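Prorlow Support Fund members' list
Subject: Re: Postage, the school meals transfer and what we tell donors

Reiko Kikuchi wrote:

> Hello all,
>
> I have three questions before the July mailing goes to the printer. Apologies if any of this was settled at the last meeting, which I missed.
>
> 1. The draft leaflet says that every pound given goes to the meals programme. Is that still correct now that we pay for the transfers out of the same account? I had a donor on the phone last week who asked me this directly and I did not want to guess.
>
> 2. Are we still sending printed letters to people who have given an email address? I make it a fair amount of postage and I'd like to know whether there is a reason for it.
>
> 3. Someone wrote in to ask if she could send clothes and toys straight to the school. I have told her I would come back to her. What is our answer?
>
> I also have the box of returned envelopes from last time, if anybody wants to go through the addresses with me.
>
> Reiko

Reiko, and everyone,

Thanks for this. None of it was settled at the meeting, as we spent most of the evening on the Skedard hall booking. I will take your points in order and then add some news from Ermelinda, who rang me on her return.

On the first point, you were right not to guess. The sentence in the leaflet was true when it was written. At that time Vasco Frade paid the bank charges himself and did not claim them back. He stopped doing so in the spring, at my request, as it was not fair on him and it made our accounts look cheaper to run than they are. Each transfer now costs us 13 pounds, whatever the amount sent, and that comes out of the general account. So the leaflet has to change. I suggest:

"Your gift goes to the school meals programme, after bank charges and the cost of printing and post. A copy of our accounts is available to anyone who asks."

It is less striking than the old wording but we can stand behind it. If your donor rings again, please give her the figure for the transfers and offer to post her the accounts. Matilde has spare copies.

The amount per transfer is a separate matter. We have been sending 500 pounds at a time, simply out of habit. The school would be content with fewer and larger payments, so long as they know the dates in advance, because the cook buys rice, beans and oil when the price is low and needs to have the money in hand by then. Vasco's proposal is to send 2984 pounds in one go before the new term. That is what was left in the meals account at the end of last month, once the printer had been paid. I am in favour. It saves several sets of charges and it means the cook is not waiting on us. The one argument against is that we would have little in reserve until the autumn supper, and if something went wrong with the transfer it would all be held up together. That happened to us once before, when the branch name was entered wrongly, and it took five weeks to get it back.

I would like to hear from anyone who objects. If I have heard nothing by noon on the last day of the month, Vasco will go ahead.

On the second point, there is a reason but it is an old one. When we started, hardly anyone gave us an email address, and those who did often shared it with a son or daughter. We therefore posted to everybody. The list has about 500 names on it now and I should think more than half could be reached by email. My suggestion is that we put a tick box on the July reply slip, "I am happy to have news by email only", and act on whatever comes back. I would not move people over without asking. Several of our longest supporters keep the letters and have told me so, and at least two of them read the children's drawings page out to others at their day centre.

Would you be willing to add the box to the slip? Matilde Frade can show you which file it is. There are two with almost the same name and the older one still has the Canton Road address on it, so please check before it goes off. The printer wants the finished version by four in the afternoon at the latest, and they do mean four.

And yes please to the returned envelopes. I can give you a morning. Eleni has offered as well, and she knows a good many of the families who have moved.

On the third point, the answer is no, though please put it kindly. Parcels sent to the school attract a customs charge which the school has to pay at the depot, and the depot is most of a day away by bus. Last year the head teacher collected two boxes of winter coats and it cost the school more than a week of vegetables. The coats were good ones but far too warm for the place. If your correspondent has things she would like to see used, we can sell them on the Figueiredo stall, where the money goes into the meals account in the normal way. We will take clean clothes, books, crockery and small household things. We can't take anything electrical, car seats or pillows. Bring them to the side door on a stall morning, between nine and ten, and ask for Eleni Hoxha.
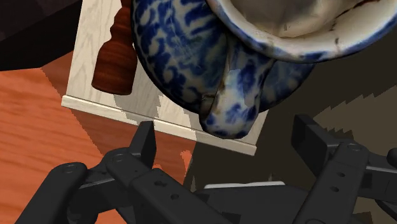

Blue-and-white jug, Figueiredo stall

The stall has been doing steadily. Eleni asks me to pass on that she is short of wrapping paper and carrier bags, and that she would be grateful for another pair of hands to pack up at the end, when people tend to drift off. She would also like prices written on a label and not on the item itself. Ballpoint does not come off glazed ware and biro on a book cover puts people off buying it.

Now for Ermelinda's news. As most of you know, Ermelinda Macedo paid her own fare and spent two and a half weeks at the school, mainly in the kitchen. She will write something longer for the autumn letter but gave me leave to share the following.

The new stove is in and is used every day. The chimney draws properly, and the women who cook no longer have to work with the door open in all weathers. There is a crack in the step outside which someone will trip on sooner or later, and the head teacher has asked a parent to see to it.

Attendance is better than it was, and the teachers put a good part of that down to the midday meal. Ermelinda was careful to say that there is also a new bus stop nearer the school, so we should not claim the whole of it for ourselves. I would ask whoever drafts the autumn letter to bear that in mind.

The older pupils who sit with the younger ones at lunch have started keeping the meals register themselves. They write down who was there and what was served. Ermelinda brought back a photocopy of one month and it is a good deal neater than ours.

The school has asked us for two things. The first is water storage, as the supply goes off in the dry months and the cooks have to carry it up from the lower road. They have a price from a local supplier, and Ermelinda has asked for a second one so that we can compare. The second is that sponsors' letters should come in one batch each term, with the pupil's full name on the outside. At present they arrive in ones and twos, and a child whose sponsor does not write sees the others getting theirs. I think this is a very reasonable thing to ask. If you sponsor a pupil, please send your letter to Matilde and she will put them all in one packet. Two sides of paper is plenty. Please don't put money in, or promise a visit unless you have a ticket. If you would like to write to a pupil who has not had a letter this year, tell Matilde and she will give you a name.

We will need to talk about the water storage at the next meeting. I would prefer not to take it from the meals account, and I don't want to launch an appeal until we have both prices. One possibility is to put the proceeds of the autumn supper towards it. Another is the bequest, which has been sitting untouched while we made up our minds. Vasco is looking at the wording of the will to see if it can be used for building work or only for food.

A few small matters to finish. The key to the Skedard hall cupboard has turned up in the tea urn box and is back on its hook. The minutes of the last meeting are with Matilde and will go out once I have corrected my own part in them. Anyone who still has collecting tins at home, please bring them in so they can be opened and counted with two people present, as we agreed to do from now on.

Reiko, could you let me know about the slip when you have had a look at it? I am at home most evenings after seven.

With thanks to all,
Prorlow Support Fund, secretary's desk

--
To reply to the whole list, use Reply All. To leave the list or change your address, write to Matilde Frade.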